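About the Normont Student Rights Project

We help college students who run into discrimination on campus, and we love this work! Normont started with 2 law students and a borrowed meeting room in Atham, answering questions from classmates who had been told their complaints were "noted" and then never heard another word. Now we have 21 trained advocates working with students at 9 campuses.

Most of what we do is pretty down to earth. We read the school's policy with you, help you write your complaint in plain words, and sit next to you at the hearing if you want company. Religion, disability, national origin, language — if a rule is supposed to protect you, we want to see it used.

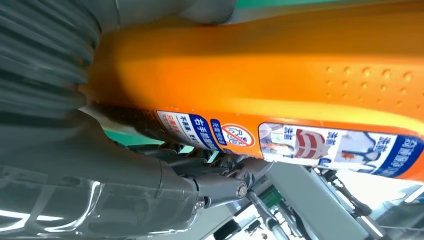 We also push for better rules. Last year our policy team, led by Gladys Mwaipopo, read 42 campus conduct codes from start to finish (yes, the appendixes too) and sent each school our notes. Several wrote back with great questions, and Erdal Şimşekoğlu is still happily trading drafts with the people at Petridis College over their definition of harassment.

Emmanuel Odera runs advocate training every February, and students from any major can apply. Our help is free and private. Drop-in hours start at 4 p.m. in the Atham office, or write to us and Hryhorii Hladun will get you set up with an advocate.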